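Chapter 7: Reporting, Recording and Responding to Workplace Harassment

3rd November
By Elfriede Petersen
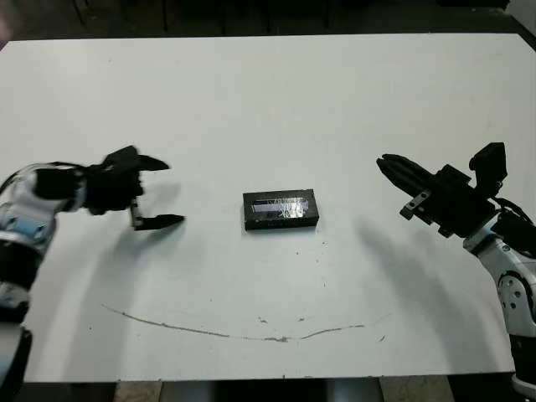
What is the difference between a report and a complaint?

A report is any communication that tells an organization harassment may have occurred; a complaint is a formal statement that asks the organization to act under a written procedure. The two are often confused in staff handbooks, and the confusion has practical effects. A person who mentions an incident to a supervisor may believe that a complaint has been made. The supervisor may believe that nothing has been asked of them.

7.1 Scope of the chapter

Chapter 6 dealt with definitions of harassment and with the conditions under which it tends to occur. The present chapter follows an incident from the first disclosure to the closing of the file. It covers the forms a disclosure can take, the duties of the person who receives it, the choice between informal and formal handling, and the rules that govern records. Legal remedies outside the organization are treated in Chapter 9. Students should read the relevant statutes for their own state alongside this material, as deadlines and definitions differ.

The term "reporting party" is used for the person who makes the disclosure, whether or not that person was the target of the conduct. The term "responding party" is used for the person whose conduct is described. Neither term implies a finding.

7.2 Why disclosures are delayed

Most disclosures do not come on the day of the incident. Delay is common enough that it should not be treated as evidence against the account. Studies of delay usually separate personal factors from structural ones. Personal factors include shame, uncertainty about whether the conduct was serious, and fear of being disbelieved. Structural factors include unclear channels, a reporting line that runs through the responding party, and past cases in which a reporting party was moved or lost hours.

The structural factors are of greater interest to the administrator, who can change them. The Umus survey, which is used throughout this part of the book, drew 1,866 responses from employees in retail, health care and food service. Of these, 540 described at least one incident that they had not disclosed to anyone at work. Respondents were asked to give a main reason and were allowed to add a second. Fear of losing shifts was named frequently by part-time staff. Salaried staff more often wrote that they did not expect any result.

Two cautions apply. The survey was voluntary, and people with strong views on a subject are more likely to return a form. It also relied on each respondent's own reading of the word "incident," and the cover letter did not define it. The figures should be read as a description of the respondents and should not be applied to the workforce at large.

7.3 Channels

A channel is a route by which a disclosure reaches someone with authority to act. Hirvonen separates open channels, in which the reporting party is known to the recipient, from closed channels, in which the name is withheld. Telephone lines run by an outside firm may be either, depending on the contract.

An organization should have at least 2 channels that do not share a recipient. Where a single manager receives all disclosures, conduct by that manager cannot be reported in safety. Small employers find this requirement difficult. Ikonen, a regional wholesaler discussed in Case 7-B, met it by naming a member of its board as the second recipient and printing the contact details on every pay slip.

Closed channels bring in more disclosures but less usable detail. Follow-up questions may be impossible, and the responding party may object to answering an unsigned account. Fellow and Cikau, the two firms compared in Case 7-C, took opposite positions on whether an unsigned account could begin a formal inquiry. Students will be asked to assess both policies at the end of the chapter.

7.4 Duties of the first recipient

The first recipient is not an investigator. The duties at this stage are limited: to listen, to write down what was said in the speaker's own words where possible, to explain what will happen next, and to pass the account to the proper office within the stated time. The recipient should not promise complete secrecy. A promise of this kind often has to be broken, and the reporting party is then harmed a second time.

Questions should be open and few. "What happened next?" is acceptable. "Why did you stay?" is not, since it assigns a burden to the speaker and adds nothing to the record. The written note is dated, signed and kept apart from the general personnel file.

Related items
Chapter 6: Definitions and Workplace Conditions
Case 7-B: A Second Recipient at Ikonen
Case 7-C: Unsigned Accounts at Fellow and Cikau
Santeri Hirvonen: Open and Closed Channels
Chapter 9: Remedies Outside the Organization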